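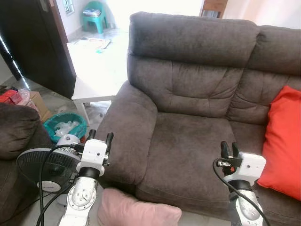
Hafþór Hjaltadóttir reckons I am being unfair, and that if the arms can do cushions by December the changeover team at Flodside will be glad to see the back of them. Maybe. I wrote that down so it's on record next to my own view.

Aug 28, 2018. Sitting room again, cushion job.

Findico's sheet says 45 minutes saved per flat. Saved by whom? Someone still has to do the beds and the bins, and now someone has to stay near the arms as well. Grurko wrote the rota as if that person were free. I asked for the minutes to be split by task and got back one total, same as last time. 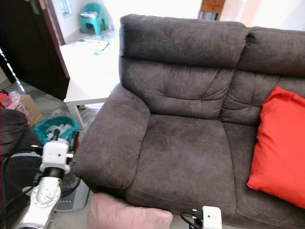
What bothers me more is what's left of the job. Tidying a sofa is the easy bit. People do it while they get their breath back after the bathroom. Take that away and the day is all bathrooms. McPhee's answer was that they could "supervise", meaning stand there, on the same pay, and be blamed when a cushion ends up on the floor.

The 2,000 target is for pick-ups across all flats. We have 1,618 logged. No column for how many needed a hand from one of us, so I can't tell if that's good or rubbish. Have added the column myself. Expect a moan.

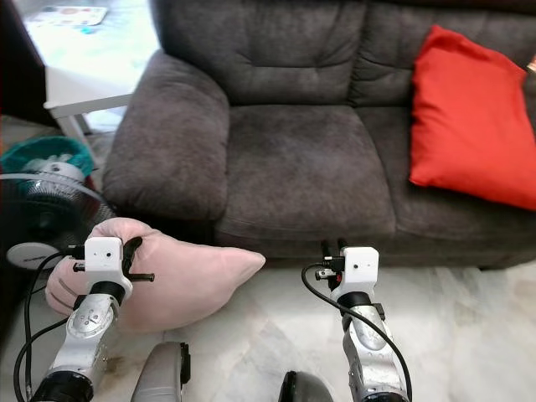

Also want the cleaners asked properly, before the rota changes and in paid time. The last form had 100 boxes to tick and not one about whether they wanted this.

To do: chase Grurko re split. Ask McPhee who signs off the supervising bit. Cable clips, still. Read Hafþór's notes again when less cross.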